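Hand Tools & Demonstration Grippers | Fabric Handling

Cloteo Hand-Held Gripper

Posted 21st February by Leanne Inskip
27 comments

The Cloteo is a two-finger gripper you carry in your hand. You squeeze, the fingers close, and the camera behind them records what the jaws were looking at the whole time. Plenty of tools in this category are built around picking up blocks and cups. Ours started with cloth, and you can still tell. The finger blocks are wide and flat at the front so they close on a piece of fabric across a decent width, and a strip you pick up by one end stays pointed more or less where you aimed it.

I run the bench at our Nedton workshop, and this page is where I keep everything I'd want to know before putting one of these on my own table. It's longer than the leaflet (sorry, the leaflet is very short) and I add to it whenever somebody writes in with something good.

What it's like to use

Most people get the hang of the squeeze in the first few minutes. The return spring is light, lighter than on the old version, and your hand thanks you for it after a long session! The travel is smooth all the way through and there's no click or detent at the closed end, so you feel the material through the grip and stop when it feels right. I love this part of the tool. With thin material you can close right down on it, and with a thick fold you just stop sooner.

The weight sits low and toward the palm. If you've used a grabber-style reacher, forget that feeling, because those put everything out at the tip and this one doesn't. You can rest the heel of your hand on the table while you line up a pick, and I'd encourage it for anything small.
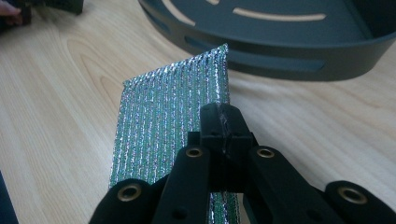

Fabric samples are where we've spent most of our development time, and the material list keeps getting longer. Cotton jersey and felt are easy. Slick linings take a bit more care with the angle. Then you get to the metallics, and those are great fun: a ribbed strip with silver threads over teal, held up in the jaws with its top end cut on the slant and starting to fray, asks a lot of a gripper and a lot of a camera too. Loose fibers throw little highlights everywhere, and the ribs change brightness as you tilt your wrist. If you're collecting demonstrations for a sorting or folding project, put some shiny stuff in early. Your matte fabrics will look after themselves, and it's much nicer to find out about glare on day one than after you've recorded a whole set.

One tip on picking up a flat strip. Come in at a shallow angle, let one finger touch the table just past the edge of the cloth, then close. Pinching straight down works on thick material and mostly slides off anything thin. Zheng, who designed the finger linkage, can do it straight down with organza and likes to show visitors, but I've given up trying to copy him.

The fingers

The finger blocks are black plastic with a matte surface, chosen because a glossy finger bounces light back at the camera and makes the fabric harder to see. They will pick up pale scuffs at the corners with use. Mine have plenty. Scuffs don't change the grip, and I wouldn't replace a block over looks alone.

Each block goes on with a single fastener and comes off without removing the linkage arms. The arms and mounts have brass inserts at the joints and fixing points, so you're not driving metal screws into bare plastic every time you take something apart. Tighten until the screw is snug and then stop. If a joint feels stiff after you've put it back together, back the screw off a little and work the fingers open and closed a few times before you try again.

We offer two block shapes. The standard block is the flat one, good for cloth, card, ribbon and most small household things. The narrow block is tapered at the front for reaching into trays and under folded edges. I use standard for nearly everything and keep a pair of narrow ones in the drawer for buttons.

The camera view

The camera looks down along the fingers, and both blocks stay in view while you work. This is the bit I get most excited about, because the recording always shows where the contact is. The view is wide, so the table around the pick comes along with it, and so does anything else you've left lying about! Some teams clear everything away and some like a busy table. Both are fine. Just decide which you want before you begin and stick with it for that set.

Focus is fixed and favors the area just past the fingertips. Things farther back go a little soft. In the September update we changed the exposure setting so that pale tabletops hold more of their detail, and if you have an earlier unit you can load the same setting from the support page.

Trying it on your own table

Surface matters more than you'd think. A pale wood top is my favorite for general work. Dark fabric reads clearly against it and so does most colored fabric, though cream and natural linen can get lost, and then I lay down a sheet of gray card. A finish with some shine will give you a soft bright patch wherever the lamp sits. Move the lamp off to one side and the patch moves with it.

Before every session I do a bare-table check: fingers open, nothing in the jaws, ten slow seconds over the work area. You get a clean look at the surface and the open jaw, and it's handy to have at the start of each recording when you sort through them later.

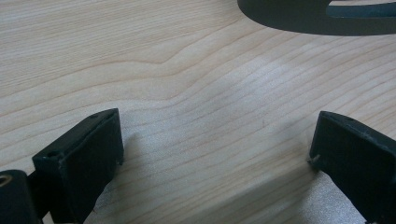
Can I swap the finger blocks without recalibrating the camera?

Standard to standard is fine, and you can carry straight on. Going from standard to narrow changes where the tips meet, so run the short jaw calibration after the swap and again when you change back.

What's in the box

One hand-held gripper with standard blocks fitted. One spare pair of standard blocks. Driver and a bag of screws (more than you need, they roll off tables). USB cable. Soft case. The Skumitska fabric pack, made up for us by the Skumitska sample room, with 54 cut strips in cottons, knits, linings and metallics. The narrow blocks are sold separately, and so are refill packs of fabric.

The strips in the pack are cut by hand and left unhemmed on purpose. They fray. A frayed end is a good test and you'll meet plenty of them in real work, so please don't trim them too neatly.

Looking after it

Wipe the blocks with a dry cloth. Lint collects behind them, especially after fleece, and a soft brush gets it out. Keep oil away from the joints, as it picks up fluff and then you have felt where you wanted a hinge. Fold the cable loosely when you put the gripper back in its case. Clean the lens with a proper lens cloth, and check it for metallic fibers if you've been working with the sparkly strips. They cling to everything. I found one in my lunch.

Trials

Workshops and classrooms can borrow a unit for 5 days before buying. Tell us what you want to pick up and I'll put suitable blocks in the case. If your material is something unusual, send a piece along and I'll try it first, I really do enjoy that.

94 shares

Cloteo, Nedton | Contact the bench | Back to top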